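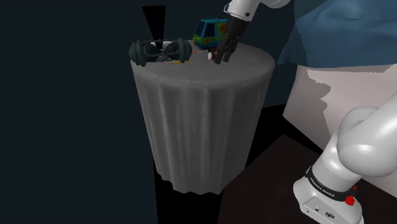
Buy the Table Last

Search this site Go

Print | E-mail

Every January the Telach office asks what a robot arm costs, and every January we tell them the price of the arm. Then come the fingers, the floor bolts and the license. Last year's extras ran to $2,487, and 30 of that was tablecloth.

My modest proposal — spend the first five months in simulation. A toy van costs nothing there, and neither does dropping it. Wallau bought hardware first and now owns a very handsome coat rack.

Print | E-mail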